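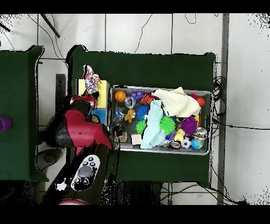

Bristdale toy library to move to longer loans from August

Bristdale Toy Library will extend its standard loan period from 2 weeks to 4 from August, under revised terms published by the council's family services section.

The change applies to all items except ride-on toys and outdoor sets, which stay on the shorter loan. Households may hold up to four items at a time, as at present. Renewals can be made once, by telephone or at the desk, provided no other member has reserved the item.

Eirlys Watkins, who manages the service, said most late returns fell within a few days of the due date. "The two-week limit produced a lot of reminder letters and very few missing toys," she said. "A longer loan reduces the paperwork and has little effect on availability."

Late charges will be replaced by a flat fee of 50p per item, payable once the toy is more than seven days overdue. Charges already on an account will be carried over and may be paid in instalments.

Small toys will no longer be issued singly. Balls, rings and soft figures will be grouped into mixed sets, each with a printed contents card to be checked at issue and again on return. Members will not be charged for a single missing piece, but a set returned with several pieces absent will be withdrawn until it is made up.

The catalogue is being transferred to a system supplied by Clemik. Existing membership numbers remain valid, although members will need to set a new PIN on their first visit after the change.

Cleaning arrangements are unaffected. Hard plastic items are washed between loans and fabric items are laundered at 40 degrees.

Eifion Wynne, councillor for the ward, said the terms would be reviewed after the first year. Opening hours are unchanged, with the desk closing at 4pm. Copies of the new terms are available at the desk.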